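3.2 Equipment Planning and Cost Allocation

The purchase of the cell was planned in two stages, because the budget of the laboratory is approved in July and the second part of the money becomes available only after this. In the first stage we asked for offers from Simunero and Evholm. Both offers contained the arm, the controller and one year of service, but they treated the accessories in a different way. Simunero listed every cable and bracket as a separate item. Evholm gave one price for the complete package, and it was difficult for us to see what we would pay if we left something out.

We therefore made our own list before comparing the totals. It has 6 groups: arms, grippers, sensing, mounting, calibration objects, and safety. For each group we wrote down the purchase price, the delivery time and the person who must accept the item on arrival. This last column looked unnecessary at the beginning, but it saved us trouble later, when one delivery came without the mounting hardware and the invoice was already on its way to the finance office. 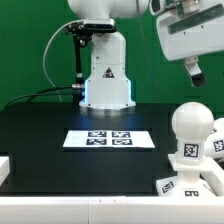
Figure 4. Workspace with base-mounted arm, depth sensor and fiducial markers on the board and on the printed object.

The calibration group was the cheapest of all, and it was also the one we planned worst. Printed parts do not appear in a supplier's offer, so in our first draft they had no cost. In practice they need material, printer time and somebody who measures them. Birhane and Strömberg kept a record of their hours for this work, and we moved the sum from the general labor line to the equipment line. We suggest that other groups do the same — a marker object that must be printed again after a change of design is a repeated cost and should be planned like one.

Delivery time had more influence on the final decision than price. The sensor bracket was quoted at 90 days by one supplier, while the arm itself could be sent much earlier. An arm without its sensor cannot be used for our experiments, and the service year starts on the day of delivery. We asked for both items to be sent together, and Evholm agreed to this in writing.

For the second stage, two questions remain open. The first is whether spare fingertips should be bought in advance or ordered when needed. The second is whether the service contract should be extended by the laboratory or by the department (see Section 5). Weldu and Chávez prefer the department, as it already pays for the shared machines at the Huaranga site.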